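Subject: Re: Demurrage at the Trellwood depot

Marisol Maldonado wrote:
> We were billed for 51 containers in March, total 2,124. I make it
> two that were late back. Has anyone else had this from Trellwood?

Yes, same with us. They start the clock when the ship is unloaded, and our contract says it starts when the box is released. Ask for the gate log and send it back with the invoice number on it.
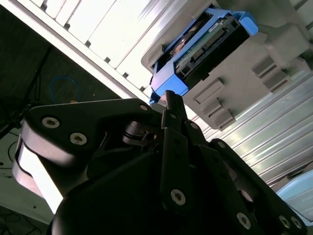
Paiva did credit us in the end — it took 15 working days. Write to Alcides Lopes in their accounts office, as the general address only sends an automatic reply. Don't pay the disputed part while you wait, but do pay the rest on time.

Evaristo Carrillo
Flamwood Haulage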